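Umadach Provenienzkoffer — Dokumentation für Sammlungen und Antikenhandel

Woher kommt das Stück, und wer hat es wann ausgeführt? Mit dem Umadach hat Plorkura ein Set gebaut, das genau diese Fragen ordnet, und wir mögen es sehr! Enthalten sind 72 Objektbögen, Maßstäbe, Farbkarte und säurefreie Hüllen für Zollpapiere.

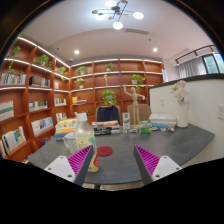
Besonders schön gelöst ist das Register: Ausfuhrgenehmigung, Rechnung und Vorbesitz liegen je Objekt zusammen — auch bei 1.000 Nummern findet man alles wieder. Die Bögen gibt es auf Deutsch und Englisch.

Artikelnummer: 2116
Preis: 117 Euro
Nachfüllbögen: Serie Nartey
Lieferbar ab September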